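Cleaning and loosening up a puzzle cube

Posted 25 April 2022 by Dzifa Asamoah
Filed under: Toys & games, Small fixes

Quick one. Got a stack of questions about sticky puzzle cubes after the board game post, so putting it all in one place. Works for any 3x3, cheap or fancy.

First — clear a hard, smooth table. White or pale is best. Little screws and springs vanish on a patterned cloth, and carpet, forget it. Wipe the table down before you start or you'll just be pushing crumbs back in.

Doesn't need to be solved. Scrambled is fine for everything on this page.

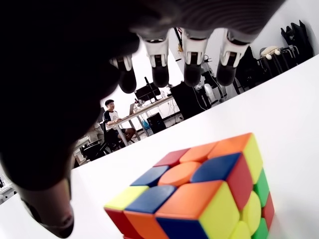 Scrambled cube on a glossy white table, logo on the orange center.

What you need
Bowl of lukewarm water, drop of dish soap
Old soft toothbrush
Microfiber cloth, 2 if you have them
Cotton swabs
Silicone lube (I use Covix, any plastic-safe one will do)
Small Phillips screwdriver, only if your centers have caps

Outside only
Damp cloth, not dripping. Do one face, turn the cube, next face. Swab along the gaps between tiles, thats where the gray gunk sits. Rounded tiles collect it at the corners especially. Dry right away.

No nail polish remover. No kitchen degreaser either — I tried Fudov spray on an old one and the yellow went cloudy. Gone, can't fix that.

If it has paper or vinyl stickers go easy on the water. Edges lift. Molded color tiles can take more rubbing. A center with a logo on it gets the cloth only, no brush.

Inside
Turn the top layer halfway to a corner, 45 degrees. Thumb under an edge piece and lift. Should pop with a bit of push. If it really won't, loosen that center screw a quarter turn and try again. Don't use a butter knife, you'll dent the plastic.

Pieces in the soapy water, 10 minutes. Brush, rinse, lay out on a towel overnight. The core stays OUT of the water. Springs rust. Wipe it with a dry swab and leave it.

Putting it back: bottom layer, middle, top. Last piece in is always an edge. Put it back in the solved order or you've got a good chance of ending up with a cube that can't be solved at all.

Lube
One drop on the core, one on an edge piece. Thats it. Work it for a couple of minutes, all sides. Feels slow at first, then frees up. Too much and it goes gummy, and you're back to the bowl.

Checking the grip
Hold it in one hand, fingers over the top, thumb low on the other side. Squeeze lightly. Layers should stay lined up and not creak. Creaky = screws too tight. Mushy = too loose, quarter turn in on every center, same amount each.

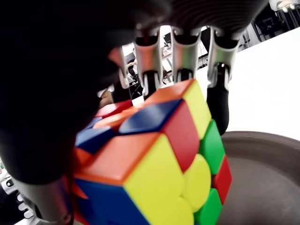 Held from above, thumb low. Big blue tile on top, yellow on the side.

Storing
Cloth bag or a lidded jar. Off the windowsill, sun fades the red and orange first. Ayuba Issahaku wrote in that he keeps his in an egg carton, one per cup, but those must be the mini ones.

Redo the lube every 4 months or so if it gets daily use. Otherwise when it sqeaks.

Next up: jigsaw boxes with split corners.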